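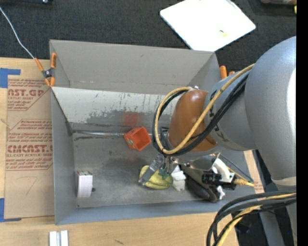

February 6, 2023

I spent most of Sunday on the hall closet. It had reached the point where the door wouldn't shut unless I leaned on it, and Saimi was coming to stay in April, so it had to be done at some point.

My method is the same every time. Everything comes out and goes into one bin, the big gray one. I don't sort while I'm emptying. I used to, and I'd end up sitting on the floor reading old manuals for an hour. Now I fill the bin, carry it to the table and work through it there.

The bin is in poor shape. One of the inside panels is scratched up and the surface has rubbed off in a patch. I looked at a new one from Gavisen and decided against it. Scratches don't matter for this.

The trouble with a closet is that nothing in it belongs together. A small box goes in along with something shaped like a bunch of bananas, which has no business in a closet, and then something crumpled and white that could be paper or a rag until you pick it up. Anything shoe-shaped I leave for the end, when I know whether I have the other half of the pair.

I set a timer for 90 minutes and got through two loads. The rules:

- If it's food or looks like food, it goes to the kitchen to be dealt with.
- Open containers get emptied before I decide on them.
- Crumpled things get unfolded once. If I still don't want them, they're trash.
- Small boxes get opened, even the ones I'm sure are empty.

The last rule comes from Khải, who once threw out a box with his spare house key in it and paid for a locksmith the same week.

I came out with one bag of trash, one bag for Duyên to look through and a shelf that is bare for the first time since we moved in. The door shuts. I still have to wipe down the shelf and find a place for the vacuum hose, which never fit in there anyway. Next weekend is the cabinet under the sink.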